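Part-Time Furniture Repair Assistant, Drovdale Workshop

2/26/19
By Nkechi Nwankwo

Gristoscombe Home Goods is hiring a part-time assistant for its furniture repair shop in Drovdale. The job is 30 hours a week, Monday through Friday, with two late shifts a month during busy periods. You will report to Chidubem Dauda, who runs the shop floor.

Most of the work is on secondhand bedroom and dining furniture that comes in from house clearances. You will strip old paint, replace drawer runners and hinges, fill and sand damaged tops, and repaint. You will also help load the van on Fridays and keep the parts shelves in order.

You need:

A high school diploma or equivalent
Basic experience with hand tools and a power sander
A valid driver's license
The ability to lift 40 pounds

Upholstery experience is useful but we will train the right person. Previous shop work is a plus. Paid training lasts 3 weeks and covers dust safety, paint storage and the order system. Gloves, masks and safety glasses are supplied. Bring your own work boots.

The position starts as soon as it is filled and runs through the end of November, with a review then for permanent work. Staff get a discount at the Gristoscombe store after the training period. 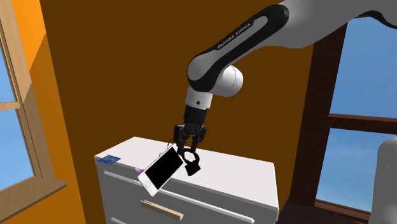

White dresser in a corner, against a dark brown wall.

To apply, send a resume and the names of 2 references to Salamatu Ogundipe in the hiring office, or leave them at the front desk. Tell us which days you could come in for a trial shift. Trial shifts are paid. Applications from people returning to work after a break are welcome.

Contact Us | Copyright 2019 Gristoscombe Home Goods | Back to top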